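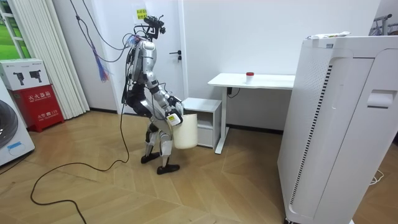 O quarto pequeno do apartamento-modelo, com a porta branca, a mesa e a mesinha de cabeceira

Visita ao apartamento-modelo da Zinden
2019-02-05

A Zinden abriu ao público o apartamento-modelo que montou no primeiro andar do antigo armazém, e fui vê-lo de manhã, antes de a fila chegar à escada. A inscrição foi feita em novembro, pelo site, e na entrada só pediram o nome e o código. Os grupos eram de quatro pessoas e cada um tinha direito a ver os cômodos com calma, desde que não abrisse os armários da cozinha, ainda sem puxadores.

O percurso começa pela sala, passa pela cozinha e termina nos dois quartos. A sala é a parte mais fraca. O sofá ocupa a parede maior e deixa pouco espaço para chegar à janela, e a estante, projetada pela Sikder, estava vazia. Na cozinha gostei da bancada, mais funda do que o habitual, e da torneira alta, que permite encher uma panela grande sem a inclinar.

O quarto pequeno foi onde fiquei mais tempo. O piso é de parquet de madeira clara, em tom quente, com as tábuas assentadas num desenho parecido com espinha de peixe. Perguntei pelo fornecedor e responderam que é a Plidico, a mesma que fez o piso da sala. Segundo a ficha distribuída na entrada, a fábrica já entregou mais de 2000 caixas desse modelo. O acabamento pode ser limpo com pano e balde, sem produto especial, e a ficha recomenda torcer bem o pano e secar logo as juntas.

O resto do quarto é quase todo branco: paredes, porta, mesa e uma mesinha de cabeceira com gaveta na parte de baixo. O balde também é branco, de plástico, e entre os detalhes de outra cor estão a maçaneta preta e a tampa vermelha de um copinho em cima da mesa. No alto da porta há um bilhete amarelo escrito à mão. Não consegui ler o que dizia.

A mesa é da linha Dekuvton, com tampo fino e estrutura de pernas estreitas. Encostada à parede, dá para trabalhar com um computador portátil e pouco mais. A tomada fica embaixo do tampo, junto à parede, e obriga a abaixar para ligar qualquer coisa. Preferia que estivesse acima da mesa, e outra pessoa do grupo fez a mesma observação. A resposta foi que a posição segue o projeto elétrico original e que a mudança pode ser pedida antes da obra, com custo à parte.

A mesinha de cabeceira fica entre a porta e a mesa. Para um quarto de hóspedes resolve bem, com o tampo livre para um abajur e a gaveta para o resto. Para quem vai dormir ali todos os dias, faltaria um lugar para a roupa. A planta prevê um armário de três portas, vendido separadamente.

O segundo quarto é maior e segue as mesmas cores. Tem a vantagem da janela virada para o pátio, onde quase não se ouve a rua.

A visita durou menos do que eu esperava. À saída entregam uma pasta com as plantas, as fichas dos materiais e a tabela de preços, que ainda não inclui a cozinha. Quem for de carro deve contar com o estacionamento cheio — eu deixei o meu duas ruas abaixo, perto do mercado. As inscrições para a próxima abertura são feitas no mesmo site.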